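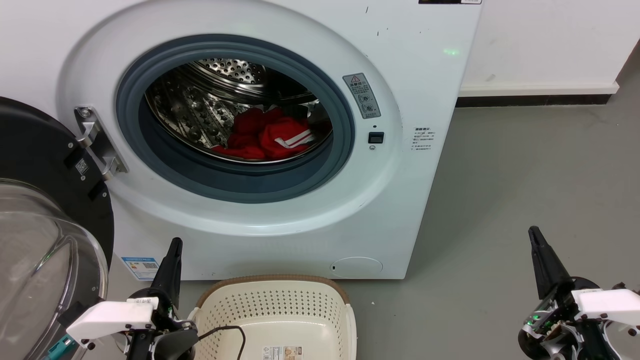

Flekia Wool and Sports Wash, 2 L

Item: 2549
Form: liquid concentrate
Contents: 2000 mL
Washes per bottle: 35 at the normal dose
Scent: light eucalyptus, also available without scent
Colour of liquid: clear
Made by: Šindelář, Bernville

Flekia is a gentle washing liquid for wool, silk, swimwear and the synthetic fabrics used for sports clothes. It contains no bleach and no optical brightener, so dark and strong colours keep their tone for longer. It can be used in front loaders, in top loaders and for washing by hand.

We make it in Bernville since many years, first only for wool. The recipe was changed when customers wrote to us that they use it also for their children's team uniforms, and that the smell of the training went out better than with their usual powder. The present liquid has an enzyme for body odour which does not attack wool fibre. Customers who know the old bottle will notice that the new liquid is a little thinner and that the cap is grey.

How to use

Turn the garments inside out and close the zips. Wash red and other strong colours separately for the first few times. Put the liquid in the drawer, in the compartment for the main wash, or in a dosing ball in the drum.

Normal load, lightly soiled: one cap
Normal load, heavily soiled: one and a half caps
Hand wash, 10 L of water: half a cap
Hard water: add a quarter of a cap

For wool choose the wool program, cold or 30 degrees, with a low spin. Sports clothes can be washed at 40 degrees if the care label allows it. Please do not use fabric softener with sports fabrics — it leaves a film on the fibre, and the fabric then takes up less sweat. Down jackets need a different product, see Nundau Down Wash.

For grass or mud, rub a few drops on the stain, wait ten minutes and wash as usual. Do not let the liquid dry on the fabric.

Storage and safety

Keep the bottle closed, upright and out of the reach of children. Do not store under five degrees. If the liquid becomes cloudy from cold, leave it in a warm room for a day and shake it well. In case of contact with the eyes, rinse with plenty of water and ask a doctor if the irritation stays.

Ingredients: water, anionic and non-ionic surfactants, soap, enzymes, citric acid, preservative, perfume (not in the unscented version).

Ordering

The 2 L bottle is sold singly or in a carton of four. The refill canister is listed under item 3000 and comes with a tap. The caps of the bottle and the canister are not the same size, so please order the measuring cap with your first canister. Empty bottles can go in the recycling bin with the cap on.

Page updated August 24, 2021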